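What to budget for besides the arm itself?

Posted by Mac Suibhne, July 14, 2026

We run a small repair and assembly shop, two benches, and we are looking at a used arm to do repetitive kitting. The quote from Tonley covers the arm, the controller and a basic two-finger gripper. It does not cover anything else. My partner thinks we can sign and sort out the rest later. I would like to have a full number before we spend anything.

The bench it would work on is painted on top. It already holds a rod rack, a parts box with small compartments, tape, and a corded hand tool. I don't want to buy a second bench if this one will do.

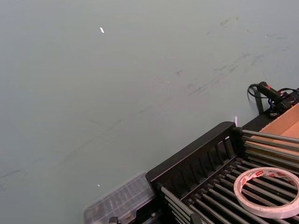 The rack would have to stay within reach because two of our kits use it. The rest could move. So far I have allowed $2064 for extras, and I have no idea if that is high or low. What did other people forget to put on the list?

Jayanthi Annamalai

Your extras figure is tight but possible if you already have the bench. Here is what we paid for after the arm arrived, in June of last year:

Mounting plate, drilled to match the base: $129
Second set of fingertips, softer than the ones supplied: $91
Wrist camera and bracket
Cable guides
Emergency stop on a longer lead
An electrician for half a day

The camera was the largest of those and the one I would price first. Get a written quote, and ask whether the software license is yearly. Ours was, and we had only budgeted for the first year.

On the bench, check that it doesn't move when you lean on it hard. If it does, bolt it to the floor before the arm goes on. Worn paint doesn't matter much for picking, but a shiny top can give a camera trouble, so ask for a trial on your own surface. We put down a mat in the end.

I would also fix the rack in place with stops. If it gets bumped you will be teaching all the positions again, and that costs hours you won't have on your sheet. Same goes for the compartment box. For corded tools, give them a hook off to the side. We lost a morning to a cable that got into the work area.

Last thing, add training time. We needed 5 days before anyone was comfortable running it alone.

Groden

Don't buy used. Ask me how I know.

Lullum

I don't agree with the post before mine. We bought used and it has been fine, but we asked for the service record and the hours on the joints first. If Tonley won't give you those, walk away. Also ask who pays freight. It was left off our quote, and the crate needed a liftgate truck.

Mac Suibhne

Thanks. I had nothing down for the license or the freight. I will ask for both in writing and come back when I have the numbers.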